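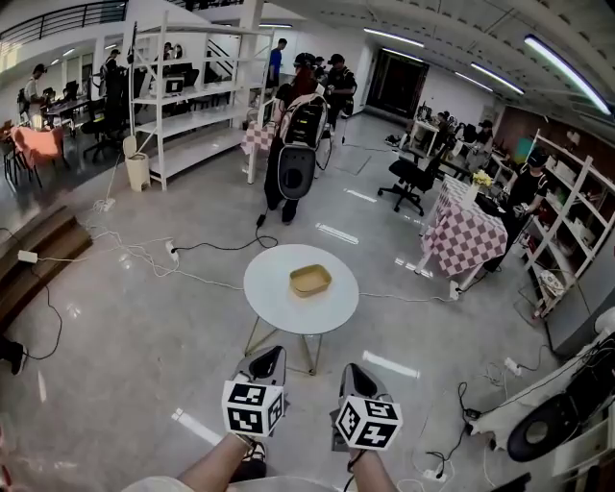 Workshop Tips: Trying Out Hand-Held Grippers Without Losing a Whole Afternoon

I've been comparing hand-held grippers for a while now, first as a favor to Tumelo Fourie and then because I got hooked (my own fault, I asked to "have a quick go" and stayed till dinner). Plenty of you wrote in after the May page asking what I do before and during a session, so these are my notes, tidied up a little.

Start with the table

Pick a small one. I used a big workbench for my first comparison and spent the whole time leaning. A round side table you can walk right around is so much nicer! Give it a shake first. Those pretty ones with skinny metal legs are fine for trays and cups, but they'll creep across a glossy floor if you lean on them, and then the second gripper gets a different test from the first. Little felt pads make it worse. Rubber ones, the kind you put under a washing machine, cut down to size, work great.

Trays are your friend

A plain tray with low sides and rounded corners is my favorite first test. Lift it with nothing in it, using both hands, and set it back where it was. Then do it again with the other pair of grippers. You'll learn more from that than from an hour of picking up grapes. Low sides are hard for chunky fingertips to get hold of, and a rounded corner tends to slide out just when you think you have it. Once you can do it eight times running, put something light in the tray. I like a dish sponge – it slides around enough to tell you if you're tilting.

The Caseo pair was the easier of the two for me on trays. Wide fingers, soft squeeze. The Illix pair beat it on anything skinny, like a teaspoon or a pencil, but my thumbs were sore by the end. Your hands may disagree with mine. Bergþóra Ravn has much smaller hands and she liked the Illix for everything.

Mind the marker cubes

If your grippers carry those white cubes with the black patterns, treat the printed faces like a good camera lens. Don't hold on to them, don't put tape over them, and don't set the gripper down on its cube. Wipe them with a dry microfiber cloth. I used kitchen spray once and got a lovely shiny smear that took me longer to clean off than the whole test had taken.

Check how each cube sits before you start, too. If one is tilted a bit more than the other, write it down, and leave it alone until you've finished both rounds. Straightening it halfway through means your second set of notes won't match your first. Ask me how I know.

Straps and wrist cables

Snug, with room for one finger underneath. Put the strap on before you pick up the gripper, and run the cable back along your arm with enough slack to reach the far side of the table. Do one big slow stretch in every direction first. If anything tugs, fix it now. A tugging cable makes you pull your elbow in without noticing, and then you blame the gripper for being clumsy (I did this to a perfectly good one and had to go back and fix my notes).

Bare forearms are the way to go in warm weather. Long floppy sleeves catch on everything.

The floor, oh boy

Power strips multiply. I don't know how, but they do. Where there are robots, chargers and monitors all wanting an outlet, you get spaghetti, black and white, all over the floor. What has helped me:

Walk the route from your chair to the table and back before you put anything on your hands. You can't move a cord easily with a gripper in each fist.

Push the strips toward the wall where the cords will let you, and keep the loose slack off to one side of the table.

Pick up little plug adapters the minute you spot them. They're the same color as everything else and they hurt.

Label both ends of a cord. Masking tape and a marker is plenty. I wrote "Mutley" on the one that always growls when it's plugged in, and everybody knows to leave that one for last.

Keep the scoring simple

One index card per gripper. Mine has four lines: picked up, put down, dropped, annoyed me. The last one is the most useful. Bergþóra keeps a proper spreadsheet, 1827 rows when I last looked, and I admire it very much and will never do it. For one evening with one tray, I got 43 tries on a card before my handwriting gave out.

Swap the order each time. Whichever pair goes second gets your tired hands.

Rest your arms in your lap between rounds, and take the grippers off completely if you're going to chat for longer than a minute or two.

Next time I'd like to try the Rozīte fingertips Tumelo has been going on about. If you've used them on wet dishes, please write and tell me how they held up.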